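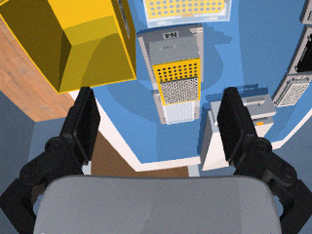
Looking After the Zitura Cell: What We Do Before a Run

Reading time: 5 minutes
Search this site Enter keyword Go

Many readers of the Werix newsletter have asked how we prepare the Zitura cell, and why it takes us a whole morning when the cell exists only in simulation. It is a fair question. There are no cables to replace and there is no dust. But a simulated cell also needs care, and if we skip this care we get bad results and we do not know from where they came.

The cell is a long blue table with a white rim, one white arm above it, a black gripper with two fingers, and the usual laboratory equipment: a pipette tip rack, trays, some instruments and the open bins. The colors are strong because we want to find mistakes quickly with our own eyes.

We start with the gripper. Wekesa Kariuki wrote the first setup file for it and he still keeps the file in order. The fingers must be opened fully and the view from the wrist must be checked before anything else is moved. In this view we look down between the two black pads, and both of them should face each other straight. If one finger is turned by even a small angle, the contact with a thin object becomes wrong, and the object slides out as if it was covered with soap. We had this fault for the most part of last September. The cause was a joint offset that was written two times, once in the arm file and once in the gripper file.

After the fingers, we check the things which stand near to them. The tall gray device with the N4 label is the one that gives the most trouble, as it stands up high from the table. The arm can pass over the low trays without any problem, but for N4 it needs a higher path. In our setup file there is a keep-out box around it. Please do not make this box smaller in order to save time on the path. I did it once, and the elbow took a way that I would not like to see on a real machine.

The tip rack has its own small problem. Its yellow top plate has many holes, and every hole costs calculation time when the contact shape is exact. We use a simple shape for the outside of the rack and the exact shape only for the plate. With the exact shape everywhere, one run took 62 seconds to load. Now it takes 34 seconds, and I do not see any difference in the behavior.

The order of the morning check, as we have it on the wall at Ogola:

Load the cell with the arm stopped.
Open the gripper and compare the two pads.
Read the labels on the bins and on N4, and compare them with the task file.
Move the arm over the yellow bin, tip down, and stop there.
Look at the cell from the room view, not only from the wrist.
Run one slow pass at 75 percent speed.
Save the log with your name.

Step three looks silly, but please do it. The task file knows the bins only by their labels. W1 is the yellow one and W2 is the blue one. When somebody changes a color and not the label, or the other way around, the program has no complaint at all and the arm goes to the wrong bin with great confidence.

The waiting position in step four was suggested by Darren Holroyd. Before, we stopped the arm high above the middle of the table, and from there a height error was difficult to notice. With the fingertips just above the rim of the yellow bin, the eye has something to compare with. If the tips are lower than the rim, or too far above it, we stop and look for the error in the base height of the arm.

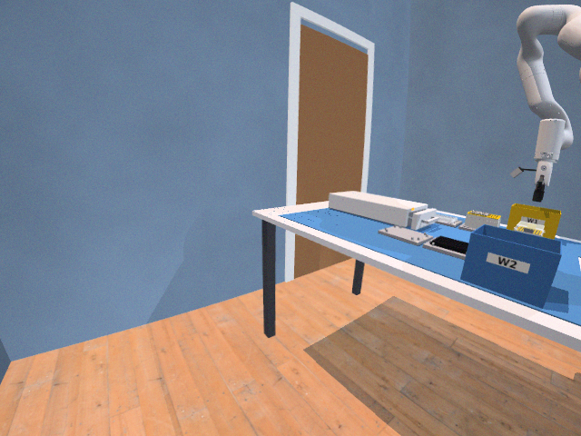

What the Room View Tells Us

From the room view we check the wrist first. The gripper should point down, with nothing in it, and the forearm should come down without any strange bend. We also look at the black bracket on the left side of the mount, with the small gray module at its end. The bracket does not have a keep-out box of its own yet, so a person has to judge if it stays free when the wrist turns – this is the weak point of our setup and I hope we can repair it soon.

Then we look at the shadows. The table should throw its shadow on the floor boards, and the objects should throw theirs on the blue surface. When an object has been loaded a little too high, the shadow is separated from it, and this is easier to see than a number in the log. One tray stood in the air like this for many days before Wekesa noticed.

The blue bin is the largest one and it stands close to the front. From this side it hides the lower part of the yellow bin and the end of a tray, so one room view is not enough for these places. Turn the view to the other side of the table before you sign the log.

One word about the walls, the door and the floor. They have no task, and some people asked to remove them. We keep them. The wooden floor gives us a clear line for the horizon, and the brown door is useful to see if the whole table has been turned by mistake after an import from Zadalik.

Since we follow this order, we have 1215 runs in the log, and the faults which remain are mostly in the task files and very seldom in the cell. If you use a copy of the cell, please take the new setup file from the shared folder and delete your old one. Mixed versions are the reason for most of the letters we receive. Questions about the gripper go to Wekesa, and questions about the paths go to Darren.

Last updated: 1st July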